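Microwave oven

A microwave oven is a box that heats food with radio waves, and I've been keeping this page on them for my little kitchen encyclopedia longer than I've kept any of the others. The short version goes like this. A part called the magnetron makes the waves, a metal channel carries them into the cavity, and the water in your soup soaks them up and gets hot. Fats and sugars take up some too, so the jam inside a pastry can burn your tongue while the crust is barely warm (I never learn!).

People often say microwaves cook from the inside out. They don't. The waves get an inch or so into most foods and the rest of the heat has to creep inward the slow way, the same as in a regular oven. My friend Joanne Bickerstaff taught home economics for years and had her students heat a big cold potato for 2 minutes, then cut it open and poke around with a thermometer. The middle always lost.

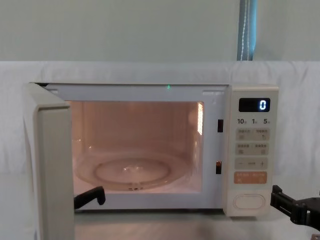

Cleaning is the subject I get the most mail about, and my advice hasn't changed: steam first, scrub later. Put a bowl of water and a slice of lemon in, run it until the water boils, and leave the door shut for 10 minutes. After that most of the splatter wipes off with a cloth. Pay attention to the side walls, and go gently near the lamp. On a cream-colored oven like this one the light shines through a grid of little holes in the right-hand wall, and grease loves little holes. A soft toothbrush is fine there, a knife is not. Leave any cover plates where they are, too – the panel over the waveguide is meant to stay put.

Then there's the question of power levels. On older ovens, "half power" really means full power half the time, with the magnetron clicking on and off while your butter sits there. Inverter models can turn the power itself down, and they're kinder to chocolate, eggs and anything else that sulks when it's hurried.
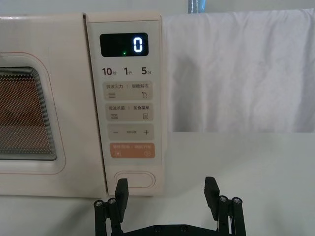
I melt chocolate in short bursts either way and stir between them, even when it looks like it doesn't need it. Hanna Semeniuk, who wrote the original defrosting section here, swears by low power and a long rest for ground meat, and she has converted me completely. The rest matters as much as the heating, as the warmth evens out while the food just sits. Cook defrosted meat right away, though, as parts of it may already have started to warm up.

See also
Convection oven
Defrosting
Magnetron
Popcorn
Steam cleaning
Toaster oven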